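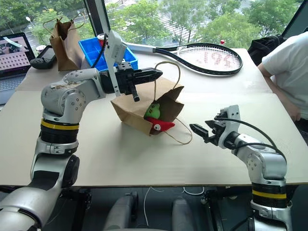 Stock jaws vs. Ruchti fingers on a two-arm setup

palletmouse
OK so I've been at this since June and I want opinions before I spend more money. Task is bagging: two arms, kraft paper bags with the twisted handles, plush toys and other odd stuff going in. Left arm goes for the handle, right arm stays low for the toys. Both have the plain black parallel jaws.

The toys are easy! You can be sloppy with plush and it forgives you. The handle is what's killing me - it's thin, it flops wherever it likes, and when the bag is on its side I never know where the loop will end up. I did 48 tries with the stock jaws and got the handle on 30. Are the Ruchti soft fingers worth it?

lodarov_fan
Buy them. I swapped mine on a Lodarov arm and would never go back for paper. The hard jaws crease the handle and after that every grab gets worse.

tin_elbow
Gonna disagree. Soft fingers are fatter at the tip, and you're trying to get under a bit of twisted paper lying on a board. I ran 200 grabs with them and gave up. Check your camera before you touch the fingers. Is it up on the gripper mount?

palletmouse
Bracket on top of each gripper, cable running back along the arm. Close up, the jaws cover a lot of the view.

tin_elbow
Then that's where I'd start. Tilt it or add one overhead.

lodarov_fan
Or do both lol. Fulleo had the fingers at 296 for a pair last I looked, which stings a little.

zosia_bench
Has anyone tried a pale board vs. a dark one? My Zosia controller setup lost brown handles on a light top whenever the window was bright. I taped down black felt and it got a lot better.

palletmouse
Mine's cream, with a huge window right behind it. Ugh. Trying felt tonight, will post numbers.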